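Open day at Gronimow, the kitchen demo

Forum index > Home and workplace automation > Visits and shows

stemar_nick
Posts: 258
Went to the Gronimow open day in December. Most of the building was conveyor stuff and the Wedis palletiser, which I'd seen before. The kitchen demo on the upper floor was better than I expected. You queue, a member of staff gives you the short talk, then they clear up after a snack break with the hand-held grippers. Najwa Mahasneh did the talk in our slot. Did anyone else go up?
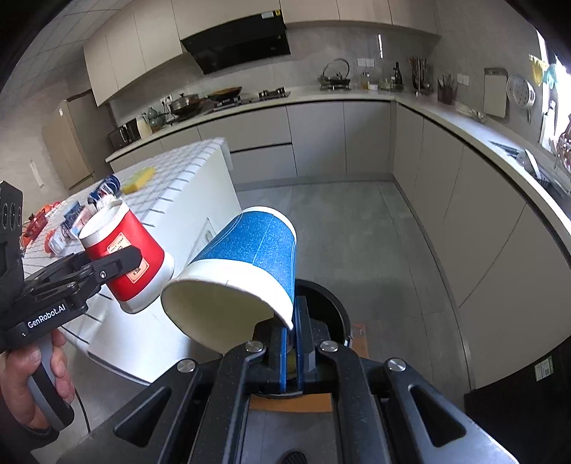
teuber_fan
Posts: 1,339
Paper cups are harder than they look and I was glad they'd picked them. A mug you can just clamp. With a paper one you have to decide how much squeeze it will take. The blue cup was held by the rim with the mouth pointing down, and the edge had pinched to a point between the jaws. The red one had a finger pressed across its side, so you got both ways of doing it. I asked Najwa which she preferred and she said the rim, for anything going in a bin.

oldgreaser
So it's people holding grippers and picking up cups. I can do that with my hands. I drove two hours for a robot open day and would have liked to see a robot do it.

stemar_nick
That was covered in the talk. The person does the job and the recordings are used for training later. There was an arm running downstairs by the Teuber stand if that's what you wanted.

oldgreaser
I saw the arm. It moved a box from one shelf to another and back again. My point stands. If the advert says automation I don't expect to watch somebody tidy up.

Y_Toprak
Yavuz Toprak here, I help run the visits. Fair comment about the advert, the wording was ours and I'll pass it on. The kitchen slots ran late in the morning too, which didn't help anyone who had booked the arm for 11.
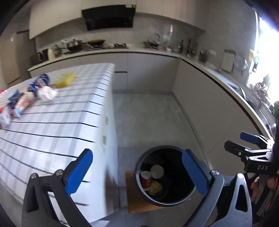 Page 2 of 2

teuber_fan
Posts: 1,339
Lining up over the bin is the bit I'd like to hear more about. It's a round bin on the floor, so you are reaching down with the fingers open and judging it from above. There was a red cup in it and a lid, plus a yellow wrapper. Would the training cope if the bin was moved a foot to the left?

Y_Toprak
We move things between sessions for that reason. Whether we move them enough is something we argue about here. Najwa would say no.

kettlebridge
I thought the snack packets on the table would make a better test than the cups. Shiny, floppy, all different sizes. Shame our group didn't get that far.

oldgreaser
Now that I would have stayed for.

stemar_nick
Same. Yavuz, is there a spring one? And is parking still round the back by the Stemar unit?

Y_Toprak
Yes to both. Dates will go up in the Visits section when we have them.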